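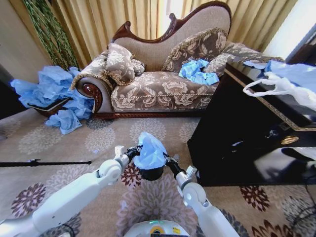
Unpacking and Caring for Your Furniture — Frequently Asked Questions

Last updated September 22, 2026

These are the questions our Trevonside showroom gets most often in the weeks after a delivery. They cover chaises, sofas, lacquered cabinets and the cushions that come with them. If yours isn't answered, the contact details are under the last heading.

UNPACKING

Do your delivery people take the wrapping away?

If you chose Room Placement at checkout, yes. The crew unwraps each piece, puts it where you want it and takes the plastic and cardboard back to the depot. With Standard Delivery the furniture is carried into the room and left wrapped. You can change from one to the other up to the day before delivery by ringing the depot. The difference is $65 per order, no matter how many pieces are on it.

Can I use a knife to open the plastic?

Please don't. Nearly all the fabric damage we're asked to repair in the first week is a straight cut along a seat front or an outside arm. Find the taped seam, peel the tape back and open the sheet with your hands. If the tape won't lift, pinch the plastic well clear of the upholstery and snip it with round-ended scissors.

Take particular care near corded edges, fringes and tassels. Cord piping is sewn in one continuous length and a nick in it usually means redoing the whole cushion edge.

Is it all right to leave the plastic on for a while?

A day or two is fine. Longer than that and moisture can build up against the fabric, especially in a closed room in January. If you're painting or having floors done, take the plastic off and cover the piece with a clean cotton sheet.

What should I do with all the plastic?

Soft plastics rules differ between councils, so check with yours before putting any in the kerbside bin. Clean sheeting can be returned to us at Trevonside during opening hours, folded or bagged, tape removed. We don't accept polystyrene.

Keep the sheeting away from small children and pets until it's out of the house. It's also slippery underfoot on carpet, so gather it up as you go.

Should I keep any of it?

Keep enough to wrap one piece until you're sure you're happy with the order. Returns have to come back covered. Any clean sheet or blanket will do if the original plastic is gone.

There was a small bag taped under the seat. What is it for?

Spare glides, a few matching upholstery nails if your piece has them, and a swatch of the seat fabric. Put the swatch somewhere you'll find it. It's the quickest way for us to match a repair.

CHAISES AND SOFAS

Which side should the arm be on?

Arms are described as you face the piece. A left-arm chaise has its raised arm on your left when you stand in front of it. We can't swap the arm over after the frame is made, so if you're unsure, ring us before ordering.

Can a chaise go right up against the curtains?

It can, but leave a hand's width behind the back if the curtains are full length. Otherwise the hem gets caught under the back legs, and a carved top rail will slowly wear a line in the fabric of the curtain. Strong sun through a window will also fade the top of the backrest, so draw the curtains in the middle of the day if the room faces north.

The seat is patterned and the back is plain. Is that a mistake?

No. Many of our chaises are ordered with a damask seat and matching cushions against a plain woven back. The order form lists the two fabrics separately as Seat and Outer.

How should the cushions be arranged?

However you like. In the showroom we lean a large square against the arm with the bolster next to it, stand the second large square near the middle and put the last one at the low end. People who nap on their chaise generally move everything but the bolster.

How do I get the creases out of the cushions?

Cushions travel compressed and need a couple of days to fill out. Pat them from the sides, turn them over and leave them. Don't iron damask. A steamer held well back is safe on the plain face of a cushion, but keep it off metallic fringe and tassels.

How do I clean the carved wood?

A dry, soft paintbrush gets dust out of the carving. Follow it with a barely damp cloth on the flat parts. Spray polish collects in the grooves and goes white, and it marks the fabric next to the timber.

LACQUERED CABINETS

How do I look after a gloss black finish?

Dust it with a clean microfibre cloth, light pressure, one direction. Fingerprints come off with a cloth dampened in plain water and dried straight away. Avoid window cleaner and anything with ammonia in it. The gold trim is a thin finish and should only ever be wiped dry.

Can I put things on top during unpacking?

Soft, light things are fine for an hour or so. Don't slide anything across the top, and don't leave printed shopping bags on it — the ink can transfer to lacquer in a warm room. Tools, screws and boxes belong on the floor on a folded blanket.

WARRANTY AND CONTACT

How long is the warranty?

Frames are covered for 18 months from delivery, on both the Rellero and Toltemlow ranges. Trims and loose cushions are covered for six months. Cuts made while unwrapping aren't covered, but we'll quote for the repair.

Who do I speak to about a repair?

Cledwyn Cadwaladr runs the workshop and looks at every repair request. Email through the form on this site with your order number, one photo of the whole piece and one close up of the damage. If you've lost the order number, the delivery address will do.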